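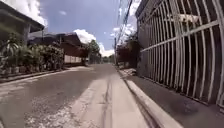
3.2 Reading a street section: narrow residential type

Course notes, Residential Street Surfaces and Edges
Prepared by Rajitha Gamage, revised by Kaisu Pelkonen, September 5, 2023

Carriageway

The street carries two surface materials. Most of the width is gray asphalt with a rough, speckled texture. A lighter strip of pale concrete runs lengthwise right of center. Record the two as separate surface units even when they are used as one roadway. They differ in stiffness, in drainage behavior and in the way they fail.

The long joint between the units is the first thing to inspect on a site visit. Asphalt laid against concrete tends to open along the contact line. Water enters, fines are lost, and the asphalt edge ravels. Note the condition of the joint at fixed intervals of 30 feet. Do not infer it from a photograph taken at a distance.

Tire marks

Dark, thin marks follow the concrete strip lengthwise in roughly parallel lines. Marks of this kind show where wheels have passed. They do not give a traffic volume. Pale concrete shows rubber more clearly than asphalt does, so a lack of visible marks on the darker surface is weak evidence. For the exercise, use the count sheet in Appendix B (the Skeven sheet) and enter wheel position only.

Right-hand edge

The edge sequence, moving away from the road, is:

1. Raised curb, painted white
2. Narrow walkway, darker than the road and in shade
3. White metal fence with vertical bars and a horizontal rail
4. Gray concrete wall behind the bars

A fence directly in front of a wall reduces the usable walkway. Pedestrians keep a clearance from any vertical face – the shy distance – and it must be deducted before the effective width is stated. Measure from the face of the curb to the nearest part of the fence, not to the wall.

Left-hand edge and overhead services

Houses and dense planting line the left side. Planting is entered as a soft edge, with overhang noted separately. Overhead power lines run above the right side toward a slender pole near the right curb at the far end. Any pole close to the curb is entered as a fixed obstruction, with its offset measured on site.

Exercise 2

Draw a cross section of the street from house line to wall. Label each surface unit and each edge element. Dimensions are to be left blank until the site visit in Herotska. Submit the drawing with the joint inspection form.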